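From: Aino Kuusisto
To: zakance-users
Subject: Re: [zakance-users] Index rebuild fails on large archives

On version 38, Valtteri Miettinen wrote:
> The rebuild stops with "segment 2083 missing" on our Citgate
> archive. Smaller archives are fine. Is there a limit on the
> number of segments, or is the file damaged?

There is a limit, but you haven't reached it. The indexer opens every segment before merging, and your system probably allows fewer open files than that. A failed open is reported as a missing segment. The wording is wrong and has been for years.

Set merge_batch to 400 in the site file and run the rebuild again with the old index moved aside. Do not delete the old index until the check passes.
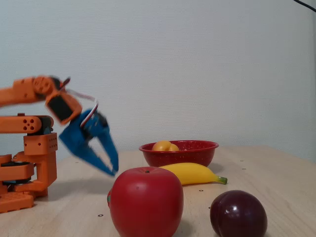 Jouko Pesonen adds that merge_batch is ignored if the site file is read before the Durine defaults, so the order of the include lines matters. He runs 2000 on his own server without trouble, but raised the open file limit first.

If it still stops at the same segment, post the last lines of the log and the output of the check command. Attachments under the list limit are fine.

Aino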